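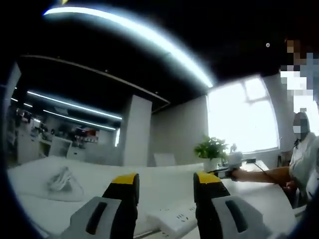
Wenceslao Ponce wrote in after my last column to say that a power strip belongs on the floor, where God and the electrician put it, and that anybody who lets one up onto the table will be eating beside an extension cord by winter.

I have read his letter a few times now. It runs to 3 pages, and by the second he has moved on to the neighbours. But he has raised the matter, and I'd like to take the other side.

I grew up in a floor household. The strip lived behind the chesterfield in a nest of grey fluff, and getting at it meant lying on your stomach with one cheek against the baseboard heater, calling out "Is it on now?" to somebody in the kitchen. My father considered this proper. He was a tidy man above the knee.

When we bought the big white table from Keskinen, up the road in Sunton, the fellow there offered us a cable tray to go underneath. It was called the Motness and it cost extra. I said yes, being weak. For 15 days we had no cords in view at all, and I have never been so often on my hands and knees as a grown man. Every charger had to be threaded up through a slot by feel. Visitors would ask where they could plug in and I'd have to take them under there, like showing someone the crawl space.

The tray is now in the shed. The strip is on the table.

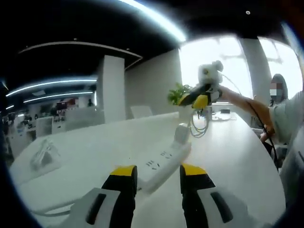
*The strip at its post, sockets up.*

I'll grant Wenceslao that it isn't handsome. A white strip on a white table fools no one. It sits on a slant whichever way you set it down, and within the hour it has attracted company: a charger, a bit of plastic bag, some cord that fits nothing we own. A colour catalogue would have the lot out of there before breakfast.

But look at what those catalogues are selling. I counted the lamps in the Sumell spring number, as a man will in February, and got to 181, and I found cords on 3 of them. The rest are apparently lit by good intentions. We've been taught to be embarrassed by the one part of the thing that makes it go, and we'll pay up to 3000 dollars for a desk with a little flap to hide it under. Then we lose the flap open, jam it with a plug that's too fat, and carry on as before with a worse desk.

A table people work at ought to look as though they do. If you need power, there it is, at arm's length, and you can see which plug is yours without a flashlight in your teeth. When company comes for supper you pick the strip up and put it on the chair.

Wenceslao asks what happens when somebody spills their tea. I've moved the teapot to the sideboard. It looks very nice over there, and I have to get up every time I want some.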